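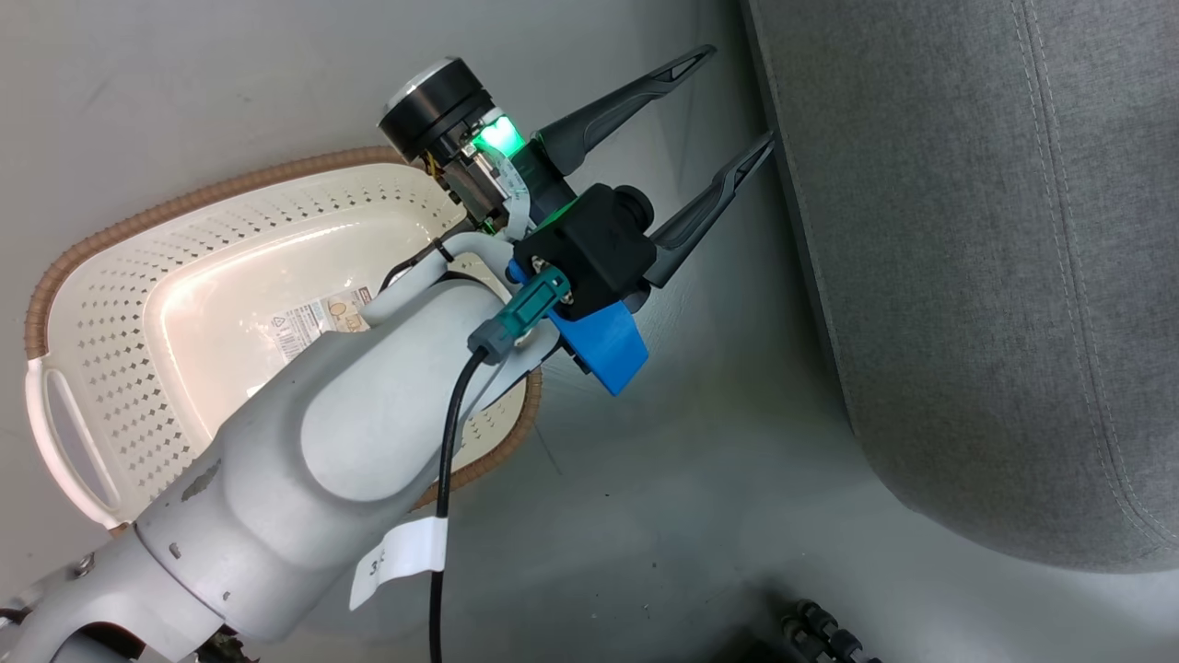
Kukance Laundry Services
Linen Room Meeting – Minutes
Jun 20, 2025
Location: Kustovik site, upstairs office

Present: Loredana Messina (chair), Marwan Daher, Sabina Weerasinghe, Shahnaz Weerasinghe
Apologies: Rizwan Dissanayake
Minutes: Shahnaz Weerasinghe

1. Minutes of the previous meeting

Accepted with one correction. Item 4 should read "hand towels," not "bath towels." The shelf labels were printed from the uncorrected version and will be reprinted.

2. Actions carried forward

2.1 Shelf depth at Jurčo. Marwan measured the lower shelves. The deep baskets overhang the front edge when they are placed lengthwise. Placed sideways they fit, but the handles are then against the wall at one end. Closed, see item 3.

2.2 Lint complaints. Sabina has gone through the complaint slips from the Jurčo customers. Most refer to red or dark lint on white items. She could not tell from the slips which loads were involved, as the load number was left blank on the majority of them. Carried to item 4.

2.3 Replacement of the folding table top. Rizwan to report. Carried forward.

3. Baskets

3.1 The meeting compared the shallow perforated basket with the deep one now in use at Jurčo. The shallow type is cream plastic with diamond-shaped holes in the walls, a braided rim, and an oval handle opening at the end. Loredana considers it better for small mixed items, which sink to the bottom of the deep type and are missed at sorting.

3.2 Marwan raised the rim. His concern is that a braided edge will catch loose threads on terry items. Sabina has used the same type for cleaning cloths at Kustovik and has had no snags, but she has not used it for terry. Agreed that terry stays in the deep baskets until this has been tried.

3.3 Floor placement. Baskets are to stand on the floor beside the sorting position and not in the walkway. Shahnaz asked whether a basket on the floor counts as clean storage under the house rules. Loredana's reading is that it does not: floor baskets are for unsorted items only, and sorted items go up on the shelf the same shift. The wording in the house rules is unclear and will be changed.

3.4 Quantity. Clukus has quoted for 18 shallow baskets. Delivery would be in July. Loredana to confirm the order once Rizwan has agreed the shelf layout.

4. Sorting of cloths

4.1 Red fleece. Agreed that red fleece is its own category and is not to be put with other colored cleaning cloths. It sheds more than the flat-woven cloths and it holds smaller pieces in its folds. The present sorting sheet lists it under "colored, mixed," and this accounts for at least part of item 2.2 in Sabina's view. Marwan thinks the dryer filters are the larger cause. Both points are recorded. Filters to be checked before the next meeting.

4.2 Small white cloths. These are the items most often found in the wrong load. They are light and crumple easily, and they get picked up together with whatever is lying over them. Bunched items must be opened out over the basket before they are assigned to a category.
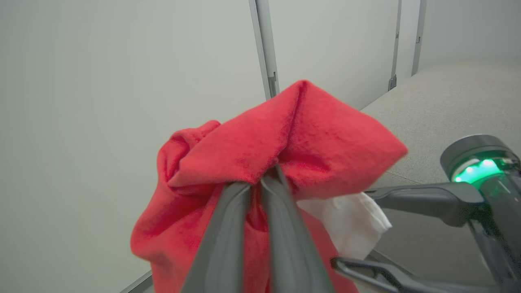 Item 4.2: small white cloth under the right-hand flap of a bunched red fleece cloth.

4.3 Procedure. The following was agreed for the revised sorting sheet:

Lift one item at a time from the basket.
Hold it by a fold or corner and let it hang.
Check beneath any flap and inside any rolled edge.
If a second item is found, put it in its own category first, then deal with the larger one.
Fleece with visible lint from another color goes back for a second pass.

Marwan asked for a line on shaking out. Not agreed. Shaking over the sorting position moves the lint onto the whites. Shaking out is to be done at the dryer end only.

4.4 Load numbers. Every slip must carry a load number. Slips without one will be returned to the person who filled them in. Sabina asked that the box for the number be moved to the top of the slip, as it is currently below the signature line and is easy to overlook. Agreed.

5. Volumes

Kustovik is handling some 4,000 pieces a month across all categories. Jurčo figures were not available. Sabina noted that cleaning cloths are recorded by weight at Jurčo and by piece at Kustovik, so the two sites cannot be compared in any case. Loredana prefers piece counts for both. Marwan objected that counting cloths at Jurčo would add time to the early shift, where there is only one person on sorting. No decision. Rizwan's view to be obtained.

6. Sorting area

6.1 Lighting. Sabina asked that white items be sorted only at the bright end of the room at Jurčo. At the other end, off-white and white are hard to tell apart late in the day. Agreed as an interim measure.

6.2 Floor cleaning. The light gray floor at Kustovik shows red lint clearly and is swept at the end of each shift. The Jurčo floor is darker and is swept daily. Agreed that both sites will sweep each shift, with the baskets lifted and the area underneath included.

6.3 Shelf labels. Labels will be placed on the shelf edge and not on the baskets, which move between positions. Text only, in capitals. The color dots are discontinued – the orange and red dots were being confused.

7. Any other business

Marwan has 26 cleaning cloths at Jurčo with no customer mark. They will be held for one month and then transferred to in-house use.

Shahnaz reported that the fleece cloths returned from one Kustovik customer had safety pins in them on three occasions. Customer to be contacted. Loredana will draft the note.

8. Actions

Loredana Messina – confirm Clukus order after shelf layout is agreed; revise house rules on floor baskets; draft customer note on pins.
Marwan Daher – check dryer filters at Jurčo; hold unmarked cloths and log the date.
Sabina Weerasinghe – revised sorting sheet and complaint slip; trial of terry in one shallow basket.
Shahnaz Weerasinghe – reprint shelf labels.
Rizwan Dissanayake – shelf layout; folding table top; comment on piece counts.

9. Next meeting

July, at Jurčo. Date to be circulated.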